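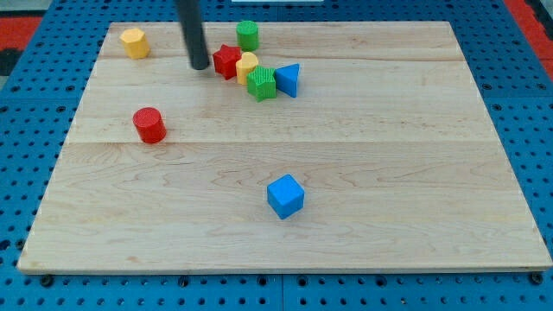

Our project asked whether people sort by colour or by shape when they have been told to do neither, and whether the surface they work on makes any difference. It began with a row in the Molbridge common room about how to put away a box of toy blocks, which tells you a good deal about the Molbridge common room. The blocks come in red, yellow, green and blue, and in shapes that include cylinders, stars, a triangular prism and a hexagonal one. Each round used eight of them, two of each colour, set out on a pale wooden board over blue pegboard. A starting layout was never tidy. In one of them a red star, a small yellow cylinder, a green star and a blue triangular prism are bunched together while the yellow hexagonal prism keeps to itself near a corner, like somebody at a wedding who only knows the caterer.

Background

Our reading list was short and we finished most of it. The general view in the textbooks is that small children start with one property and stick to it, and that adults can switch when asked. There was less on what adults do when they are not asked and would like to go to lunch. We expected colour to win easily, as you can see it from across a room and don't have to think about how many sides it has.

Materials

The blocks belong to the Tsai set, which the department bought for a different module and has been lending out ever since. Some of the shapes have a slightly textured surface. We did not plan for this and it became relevant later.

The board was the best thing we had. Our first trials in December were done straight on the pegboard, and people kept lining the blocks up with the rows of holes. One person produced a perfect grid with no regard for colour or shape and was very pleased with it. We threw those results out and put the board on top. It is made of joined planks with faint seams across it, and we worried that people would treat the seams as shelves. A few did. We kept their results, having run out of time to find a plainer board.

Method

Each person stood at the front edge of the board and was told, "Please put these in order." If they asked what sort of order, we said, "Whatever seems right." This is a maddening thing to say to somebody and we got better at saying it with a straight face. There was a limit of 90 seconds, which almost everyone ignored by finishing early and then fiddling.

We ran 300 rounds at Molbridge and 263 at Pillville, where the room was colder and the people were quicker. That made 563 altogether. The proposal says 700. The proposal was written by people who had not yet tried to book a room at Pillville.

We wrote down the final layout as colour, shape, mixed or other. "Mixed" meant that a person had begun with one idea and finished with another. "Other" covered circles, faces and one long line which we were told was a train.

What we found

Colour came first at both sites, as expected, but mixed layouts were a close second and we had not left a big enough column for them. The usual pattern was that people paired the colours, stepped back, noticed that the two stars were now apart and were bothered by it. Some then started again. Others put the two stars side by side and left the rest in colour pairs, a system that made sense to them and gave us a long afternoon of arguing over the score sheet.

The cylinders caused less fuss. They come in more than one colour, and hardly anyone felt they had to be kept together. We think a star looks like something and a cylinder looks like a spare part, but we did not test this and our supervisor has asked us to stop saying it.

Texture was the surprise. Several people picked up the green star, felt the ridges and went looking for other pieces that felt the same. We had no category for this, so it went under "other" with the train.

Problems

The score sheet was drawn up in Kekau, a free survey program that allows four answers to a question and loses the fourth if you scroll. We re-entered part of the Molbridge data by hand from our notes. The notes were mostly legible.

We also did not record whether people were left-handed - and the blocks at the left of the board were moved last more often than the ones on the right. This may mean something. It may mean that the person with the clipboard was standing there.

Next time

We would use a board with no seams, add a category for texture, and decide before the first round what a mixed layout is. We would also book Pillville earlier and bring coats.

Submitted Feb 22, 2021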